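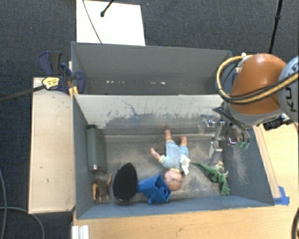

Home News Team Safety Contact

25 April 2025 - by Tyyne Pesonen
4 min read

Bench check before the Dravisen heat, with my comments

I did the full walk-through of the picking bench this week with Venla and Joonas, and since so many of you asked what I write on the clipboard, I'm putting the whole thing up, comments and all. Please read it even if you only ever work on the code side. The team has been wonderful about keeping up with this since March, and most of what follows is small stuff. The clamp with the yellow label stays at the junction of the two bins, please, and whoever sets up should give it a good tug before power goes on. Same goes for the thick yellow cable, which wants its wide loop left just as it is. I know it looks untidy to some of you (Joonas!), but please don't tie it down.

Form 153, picking bench

1. Emergency stop within reach of the operator. OK.
Comment: Santeri and Urho both tested it, one after the other, and the arm stopped each time. Thank you both for waiting for me to get my glasses.

2. Bins fixed, no rocking when pushed by hand. OK.
Comment: Push from the front and from the side. A bin can feel solid one way and slide the other.

3. Dividing panel sound, no cracks or sharp edges. OK, watch.
Comment: It has plenty of dark scrapes on it by now. I ran a gloved finger along the top and felt nothing that would cut. Look again after the heat.

4. Cables clear of the arm's travel. OK.
Comment: Joonas drove the arm through its whole path at slow speed while I watched the wrist wires. Nothing pulled. Do this again any time the gripper comes off, even if it was only off for a minute.

5. Cables on the carpet out of the walking path. NOT OK, see below.
Comment: I caught my heel on one at the back of the room - no harm done, but we have little ones visiting on open day. Venla is getting a floor cover from Lahtinen.

6. Gripper fingers tight, tips seated. OK.
Comment: Two screws needed a quarter turn. The green tips are all right for now, but if you see one starting to lift, stop and tell Urho.

7. Pick items fit for use. OK with a note.
Comment: Go over the doll and the dinosaur especially, as they get grabbed the most, and check for loose bits before every session. Anything with a split in it goes in the box marked Zomen, and please don't glue it and sneak it back in. I say this with love.

8. Speed limit set for practice. OK.
Comment: Confirmed on the pendant, program 233. If you load another program, check the limit again yourself and don't go by what the last person told you.

9. Safety glasses at the bench. NOT OK.
Comment: Two pairs short. Ranico has promised us more, and until they come, anyone without a pair watches from behind the line.

Result: passed for slow practice. Full speed waits until items 5 and 9 are closed and I've signed again. Venla has the key to the cabinet, and the paper copy is in the blue folder by the door.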